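Pastthorpe Open goes to the deck with no creatures

Heloísa Queiroz won the spring open at Pastthorpe with a deck that contains no creatures at all, which came as a blow to the many people who had packed removal for the occasion.

The field of 46 players had plainly read the same articles. Fast red decks filled the top tables early on, each carrying a sideboard built to beat the others, and by lunch they had done a thorough job of it. Queiroz, playing blue-white control with two copies of her only win condition, sat quietly on the far side of the hall and drew cards.

Her semi-final against Roald Torvik lasted long enough for the canteen to close and, after some shouting, reopen. Torvik took the first game in a few minutes. He spent most of the second holding 7 cards he couldn't profitably cast, and conceded the third with the look of a man working out his train times.

The final was quicker. Valdir Marinho, on green ramp, kept a hand with plenty of mana and very little to spend it on, and that stayed the theme. Queiroz countered the first big spell, exiled the second and let him have the third, a decision she described afterwards as "generous, or possibly a misclick with real cards".

Head judge Adoración Goicoechea had a calm day by Pastthorpe standards. Her longest ruling concerned a deck registered with 44 cards in place of the required 60 - the player, Frans Jansen, had left the rest on a shelf in Gindby. He was given a game loss and the loan of some basic lands, and went on to win his next match, to his own visible alarm.

The next open is at Gindby in May. Deck lists go in at the desk by 9.30am, and Goicoechea asks that players write out card names in full. Nicknames will be returned to their owners. 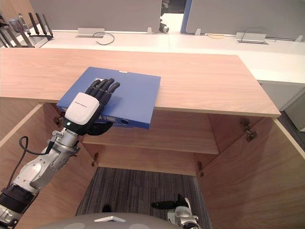 Entry is on the door, and Jansen says he will be bringing the whole deck this time.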